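Plendcombe Boat Rentals – Frequently Asked Questions

Do I need a license to take a boat out?
Not for the Dirkik, our small runabout. For the Gomari pontoon you'll need a boater safety card, and yes, we do look at it. A photo of you holding a fish is not equivalent.

How much is the deposit?
We put a hold of 100 dollars on your card for the Dirkik and 3,000 for the Gomari. The difference will make sense once you've priced a pontoon tube.

Is fuel included?
The first tank is. Bring the boat back with whatever's left and we'll call it even. Bring it back under tow and we'll call it something else.

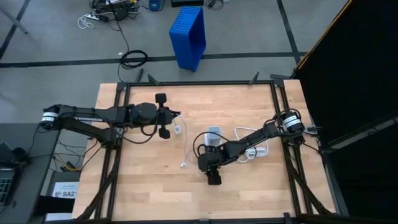 Wooden workbench with black metal framing.

Can I bring my dog?
One dog per boat, life vest on. We have vests in two sizes, neither of which your dog will like.

What if it rains?
Rain is just more lake. Lightning is different – if we close the dock, you get a full refund or a new date in September.

How late can I return the boat?
The dock at Khaemba Cove closes 2 hours before sunset. After that, we charge for another half day, plus a look.

Can I tow a tube or skis?
Behind the Gomari, yes, with a spotter on board. The Dirkik has roughly the pulling power of a determined goose.

Page last updated 09/09/2023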